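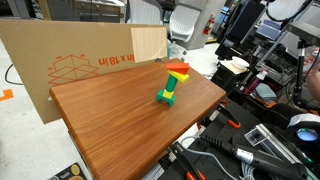

A small robot arm on a workbench will hold its position right up until the power goes, and then many of them simply drop. Ours came down in December when a space heater on the same circuit tripped the breaker, and it landed hard enough to chip the edge of a maple cutting board and bend one finger of the gripper. The arm itself was fine. Since then I've changed how I set up the bench, and most of the changes cost nothing. Test pieces are toy blocks now, stacked on a wooden board: a green arch at the bottom, a yellow block on that, a green column, then the two triangular ones. A stack that already leans to the right is a good test of a slow approach, and if the arm knocks it over you pick up five or so blocks and start again. We used to practice with drinking glasses.

Find out what your arm does with no power

Do this before anything else. Put a folded towel under the arm, raise it to a low height, keep your hands clear and switch it off at the power strip. Some joints have brakes and stay put. Some sink slowly. The shoulder on ours fell straight down. Write the result on a piece of tape and stick it to the base, so the next person who uses it knows.

If it drops, make a rest for it. Kevser Gökçe built ours from a scrap of two-by-four with a notch cut in the top and a strip of felt glued into the notch. The arm gets parked there at the end of every session, and only then does the power go off.

Give it its own circuit

No heater, shop vac or toaster oven on the same breaker. If you aren't sure which outlets share one, plug in a lamp and flip breakers until it goes out. Label the outlet while you're at it.

Clamps

Clamp anything that can slide. A board on a smooth table will creep every time the gripper touches down, and after 60 cycles ours had moved far enough that the arm was closing on air and then on the side of the board. That was our second fault, and we blamed the software for two evenings before Saadet Demirtaş drew a pencil line along the edge of the board and ran it again. Now we draw the line first. Check clamps by hand at the start of the day – they loosen with vibration.

Cables

Leave slack at every joint, then move the arm by hand through its whole reach with the power off and watch the cable. It should never go tight and never hang low enough to catch a clamp handle. Coiled cable is handy but it pulls back, and a light tool can be dragged off the table by it. Anything that crosses the floor gets taped down.

The stop button

Put it where your weaker hand rests, on the near side of the bench. Ours was behind the monitor, so stopping the arm meant reaching across the arm. Press it once at the start of each session to see that it works. Then restart at low speed and go through the full motion with nothing in the gripper.

Check whether your stop button cuts motor power or only pauses the program. On the old Brarkix controller it cut the power, so pressing it made the arm drop. I would still press it, but keep your other hand out from underneath.

After a fall

Don't just turn it back on. Look at the base bolts first, then the gripper fingers, then the cable ends. Move each joint by hand and feel for grinding. Run it home and measure a known point with a ruler. Ours was out by 2 mm after the December drop, all of it from the bent finger. I straightened it in a vise with scrap leather on the jaws, and it has been good for 1000 picks since. If a joint grinds, stop there and send it in.

Last thing, keep a notebook by the bench. One line per fault: what it was doing, what was plugged in, what you changed.

Filed under: Workshop > Bench Safety > Small Machines

110 shares | 2 comments

Contact Feltdale Workshop Notes | © Feltdale | Back to top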